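Home | Questions | Tags | Members | Log in

We use cookies to remember your login. Accept / Settings

Gripper squashes soft rolls when taking them off a shelf rack

Asked by Rafia Usmani

Two-arm cell in our shared workshop, parallel-jaw grippers, wrist cameras. The job is sorting rolls of bags between the mat and a three-tier rack with wooden shelves. Picks from the mat are fine. On the top tier the fingers reach the first roll, but the neighbour is so close that one finger pushes it away as the jaws close. The film is glossy and the depth estimate jumps by up to 19 mm between readings. Control software is Cilevier, force limit at 60 per cent. Would lowering the limit help, or is this an approach problem?
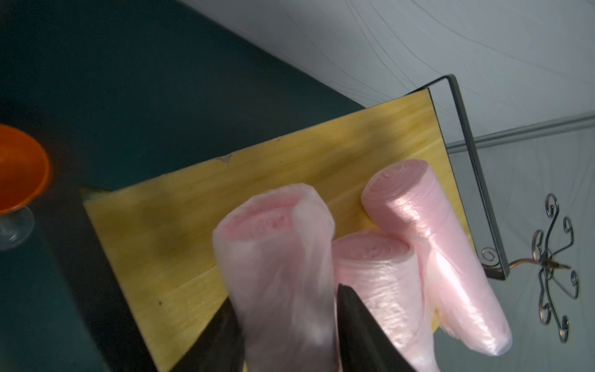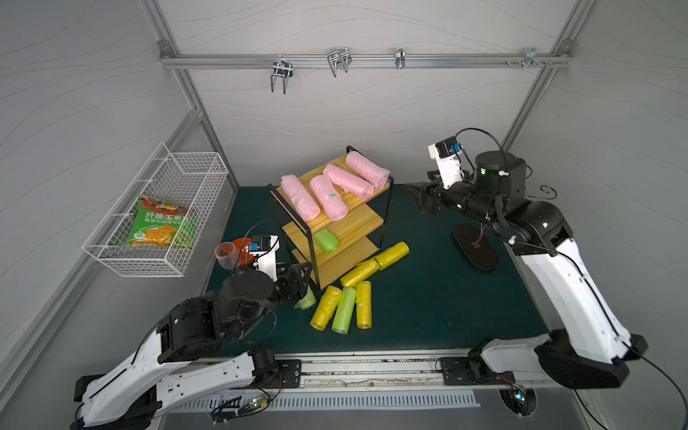
Pink rolls on the top tier: wrist camera first, then the fixed camera.

2 answers

Catalina Orellana
Approach problem. A lower limit reduces the squashing but the finger still has to fit in the gap. Two changes:
- Rotate the wrist so the jaws close along the roll's axis if your opening allows it, otherwise start with the roll at the end of the group.
- Stop reading depth from the film. Fix the shelf height as a constant and take only x, y and angle from the image. Averaging 200 readings did not cure the jumps on my Follia arm - reflections give a biased value, so the mean is wrong too.
Then try 40 per cent and work upwards.

bitbench152
just use suction

Tags: grippers, wrist-camera, two-arm, home-build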